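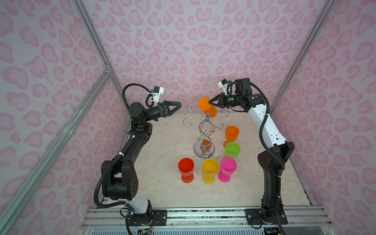

Relix Home Forum > Kitchen > Storage and Drying
Thread: Twisted-column cup stand with stemmed plastic goblets, how do you load it?
Views: 1,377

dunnock_lane
I have a silver cup stand of the tree type: round mirrored base, twisted column up the middle, hook arms that curl outwards at the top. I want to keep a set of coloured plastic goblets on it. They have a wide bowl, a short stem and a flared round foot. Colours are red, yellow, bright pink, light green and orange, with more than one of the orange.

The stand was plainly meant for mugs. A mug has a handle and the handle goes over the hook. A goblet has no handle, so there are two ways of doing it as far as I can see:

a) Goblet upside down, with the stem in the curl of the hook and the foot resting on the metal.
b) Bowl over the end of the hook, so the goblet hangs by its rim or by the inside of the bowl.

Method (a) is how a bar rack works, but a bar rack has two rails and mine has a single curl. Method (b) is quick and looks untidy. Which do people use, and does the order of loading matter? They live on a marble-pattern worktop at the moment, standing up, and take up more of it than I would like.

halfpint_hob
Method (b), every day, on a Coste stand of the same general shape. Tilt the goblet on its side above the stand, bring the mouth of the bowl to the tip of the hook, then lower it until the inside of the bowl touches metal. Let go once it has stopped moving. A light plastic goblet will settle at an angle and stay there.

Load opposite arms in turn. Filling one side first puts all the weight on that side, and with a narrow base the stand will lean.

tessellate
Disagree with (b). The end of the hook rests against the inside of the bowl, which is the surface you drink from. If the stand is plated and the plating has started to lift, you get flakes in the goblet. You will also get a ring of fine scratches on the inside within a few months. On clear plastic it shows as a cloudy patch. On coloured plastic it shows less, but it is there.

Use (a), or use a different stand.

halfpint_hob
Mine have been on hooks for 4 years with no cloudy patch that I can find. The tips of the hooks are rounded. If yours are cut square then I agree, they will scratch.

tessellate
Rounded by the maker or rounded by you?

halfpint_hob
By the maker. There is a small ball on the end of each one.

ormolu_and_oats
The point that decides it for (a) is the gap in the curl against the thickness of the stem. If the gap is narrower than the stem, it will not go in. If the gap is wider than the foot, it will go in and come straight out again. You need a gap between the two. Short-stemmed goblets are awkward because the bowl starts almost at once, and there is very little straight stem to slide along the metal.

Measure three things before you do anything else:
Stem at its narrowest
Foot across its full width
Gap of the curl, inside to inside

I use a steel rule for the first two and a drill bit as a plug gauge for the third.

dunnock_lane
Measured. The stem fits the curl at the narrowest point. The foot is 39 mm wider than the gap, so it cannot fall through. The trouble is that the curl slopes down towards the outside, and the goblet slides along it until it reaches the open end.

ormolu_and_oats
Then (a) is out unless you level the arms. Is the wire soft enough to bend by hand?

dunnock_lane
I have not tried. I would sooner not, as the arms are a matched set and I doubt I could get them all back to the same curve.

gravelboard
You could put a short length of clear silicone tubing over each arm. Slit it lengthways if the end of the hook is too big to pass through. It stops the stem sliding, and with method (b) it also deals with the scratching that tessellate mentions. Justum sell it by the metre for aquarium use. Buy the soft grade, as the stiff grade opens up at the slit and comes off.

tessellate
Tubing holds water. Water runs down the arm, gets in at the slit and stays against the plating. I would expect rust under it before anywhere else on the stand.

gravelboard
Pull it off once a week and wipe the arm. It takes a minute.

tessellate
In that case it is a fair solution. Most people will not pull it off once a week.

sallowfield
A separate matter: the mirrored base. Is anybody else put off by it? Every drip that lands on it dries to a white spot, and the reflection doubles the number of spots. My Vevinus stand has the same sort of base and I gave up and cut a disc of absorbent cloth to sit on it. It hides the mirror, but the reflection of a goblet in it is distorted anyway so I do not feel I have lost much.

halfpint_hob
I dry the goblets with a towel first and hang them afterwards. The stand is for storage. Used as a drainer it will spot whatever the base is made of.

sallowfield
We have hard water and one tea towel per day. It is a drainer in this house.

ormolu_and_oats
White vinegar diluted with an equal amount of water, wiped on, left for 2 minutes, wiped off with plain water and then dried. Do not leave it longer if there is any damage to the plating.

dunnock_lane
Tried (b) this evening with no tubing. Observations so far:

The goblets stay put as long as the hook goes well into the bowl. If only the rim is caught, a knock to the worktop brings them off.
Loading from the front is simple. The arms at the back are much easier to reach if you turn the whole stand.
It helps to have the goblets waiting in front of the stand and off to one side. With them behind it I kept catching the arms with my sleeve.
Adjacent goblets touch if both arms are filled, as the bowls are wide. Alternate arms only, or one of each pair pushed further on.

Colour order I have left alone for now.

gravelboard
If the bowls touch, put the orange ones on adjacent arms. Colour sometimes rubs off from one plastic to another when they are left in contact in a warm room, and orange on orange will not show.

tessellate
I have never seen that happen with hard plastic. With soft plastic, yes. Do you have a case of it with goblets?

gravelboard
Picnic beakers, red on yellow, left stacked in a conservatory all summer. I grant that a stack is a tighter contact than two bowls side by side.

dunnock_lane
I will keep them apart and not test it. Tubing ordered, the soft grade. I will post the fit on Thursday if it arrives, along with whether the slit edge catches on the inside of the bowl.

ormolu_and_oats
Put the slit on the underside of the arm. The bowl bears on the top.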